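What the Kitchen Arm Changed at Clinine
Project report, 7/7/25

So for my project I picked the staff kitchen at Clinine, mostly because I already worked there on weekends and knew who to bug with questions. The kitchen makes 120 lunches a day with a crew of 8, and this spring they got a robot arm from Triltance to help with prep. It moves vegetables between plates, pots and bins. That's pretty much it!

I expected people to be worried about their jobs, and a few were at first. What I heard way more about was the order of the work. Before the arm, whoever came in early did prep and got a quiet hour with the radio on. Now that person sets things out for the arm, watches it, and steps in when it stops (onions with loose skins are the worst). Two of the cooks said their wrists feel better. One said she misses the chopping and hauling, and she's bored by nine – I hadn't planned a question about boredom, so I added one to my survey after that.

The other big thing is who gets to fix it. Only two people had the Plemumau training, so on their days off everybody else just works around the arm. The manager wants the whole crew trained by August, and I think that should have come first.
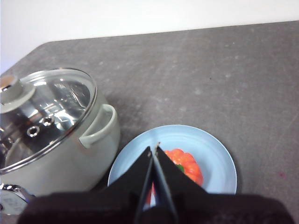

If I did this over I'd spend less time on my survey and more time just standing in the kitchen during prep, and I'd go back in the fall once everyone has had the training.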